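Ticket: Arm purchase, bench cell, drawer task
Opened by: Katsuhiko Shimada
Status: waiting on quote
Priority: normal

Vekbridge quoted one arm plus gripper and mount. Before the order goes in, we need to know if the reach covers the drawer cabinet with the arm on the left of the table. Simulated layout attached.
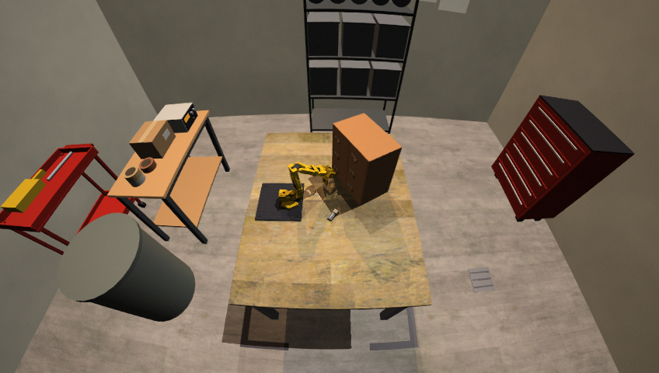

Ran 20 episodes of the drawer task in this layout. 18 completed. Both failures were joint limit stops on the bottom row. Moving the base 62 mm toward the cabinet cleared them on rerun.

Budget line is $2,000 short if we add the spare gripper. Options: drop the spare, or move it to the Bollport order in November.

Update, 3:40 pm: Pikau asked for the mount drawing. Sent. Revised quote still pending.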